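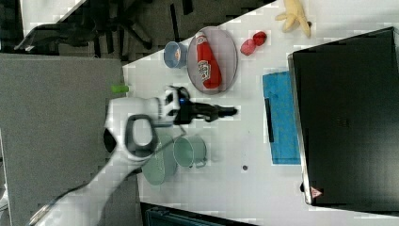 모어 문해 교실에는 누가 참여할 수 있습니까?
레르키루라(Rerkirura) 지역에 거주하는 14세 이상 주민이면 교회 출석 여부와 관계없이 무료로 참여할 수 있습니다.

모른스카선교회, 레르키루라 모어 문해 교실 확대 운영

2025년 12월 1일 – 모른스카(Mornska)선교회는 레르키루라 지역 마을 28곳에서 모어 문해 교실을 확대 운영한다고 밝혔다. 지난 11월까지 진행된 시범 과정에는 주민 약 400명이 등록하였으며, 선교회는 현지 교회 및 마을 대표들과 협의하여 운영 지역을 확정하였다.

수업은 마을별로 주 2회 저녁 시간에 진행된다. 교사는 해당 언어를 모어로 사용하는 주민 가운데 선발하며, 선발된 교사는 개강 전 합숙 연수를 이수하여야 한다. 교사 활동비와 교재 인쇄비는 알버스(Albers)기금이 지원한다.

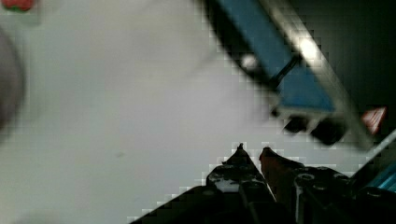 밝은 회색 탁자 윗면과 검은색 그리퍼

교재 '디비모우(Divimow)'는 글자 익히기, 짧은 글 읽기, 성경 이야기 읽기의 순서로 구성되었다. 초판 2,194부는 마을별 등록 인원에 따라 배부되며, 잔여분은 지역 사무소에 비치된다. 표기법은 현지 표기법 협의회가 채택한 안을 따랐고, 장모음 표기는 다음 판에서 다시 검토할 예정이다.

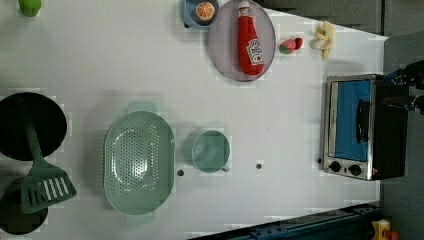
초급 과정의 첫 단원은 학습자가 날마다 입에 올리는 낱말을 글자로 옮기는 활동이다. 문법 설명은 두 번째 단원부터 다룬다. 교사는 식탁에서 쓰는 말을 먼저 꺼내게 되며, 하늘색 그릇에 담긴 장난감 오렌지 조각이나 그 옆의 둥근 접시 같은 것이면 그릇, 과일, 접시의 이름을 차례로 묻고 받아쓰게 할 수 있다. 방언에 따라 이름이 다를 경우에는 두 가지를 모두 적는다.

이다 얀센(Ida Janssen) 모른스카선교회 문해사역부장은 "성경이 번역된 뒤에도 자기 말로 된 글을 읽을 기회가 없었던 어르신들이 많다"며 "각 마을의 농사 일정에 맞추어 수업을 이어 가겠다"고 말했다.

참가 신청은 각 마을 교회와 선교회 지역 사무소에서 받는다.

문의: 모른스카선교회 문해사역부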